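Outdoor Robots Board > Rules and Good Practice
Thread: Speed limits at forks and underpasses, Clemanstead route

pathwarden17
Starting this so the October revision of our route rules isn't written from memory. We run the Palomino unit on shared paths at Clemanstead. The current sheet has one speed cap for the whole route and one line on junctions: "slow and yield." I think that is too thin. I want a lower cap before every fork, a stop if the operator loses sight of either branch, and a separate entry for each change of surface. Tell me what you'd cut.

dkessel
I'd cut the stop. A unit that halts in the middle of a path is an obstacle, and cyclists don't expect it. Slow to walking pace and keep right. Our Stevska rules did it that way through revision 2 and we had fewer complaints than under the first version.

pathwarden17
Keep right works until right is gravel. Onboard views from the route are below so we're all talking about the same ground.
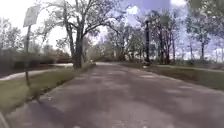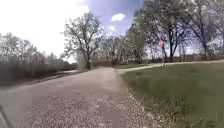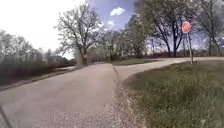
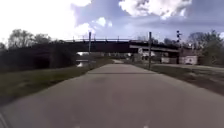 Clemanstead route, onboard views. Underpass is the last one.

mirkura_ops
Thanks, that helps. In the third one there's loose gravel between the pavement and the grass on the right. If your rule says keep right with no margin, a wheel ends up in that. Write the margin into the rule as a distance from the edge of the firm surface. Don't say "edge of path," people read that three different ways.

dkessel
Fair on the margin. I still don't want the stop.

Matěj Gajdoš
I do route approvals, so here is how I would read it. A stop rule is fine if it says where. "Clear of the junction, on the firm surface, beacon on" is something I can check. "Stop if unsure" is something I can't check. The same goes for "slow." Put a number in or leave it out.

The first view matters too. No lane markings on that stretch and heavy tree shade across the pavement. Our approval form asks for a named surface and a named edge for each segment. You have a single segment listed for the lot. I would send that back.

pathwarden17
How many segments would you want?

Matěj Gajdoš
As many as there are changes in surface or edge. I don't set a target.

treadwear
Disagree with splitting it that fine. We had a sheet with 17 segments and the operators stopped reading it. Put the exceptions on one page and leave the rest under the general rule.

mirkura_ops
Operators get the one page, the approval file gets the segments. Two documents, same revision number. We do it this way and it's not much extra work.

dkessel
What about the underpass? The light changes going under the bridge and again on the far side. I'd put the lower cap there before I'd put it at a fork.

pathwarden17
Agreed, I'd missed that. Lower cap to start before the shadow, end once the unit is fully out the other side. Lights on for the whole length.

treadwear
Lights on all the time. Then there's no rule to forget.

Matěj Gajdoš
That one I would approve as written.

pathwarden17
OK. Draft going up with margin, named stop points, underpass cap and lights always on. dkessel, I'm keeping the stop in, but only clear of the junction. Object on the draft if you still want it out.

dkessel
I will.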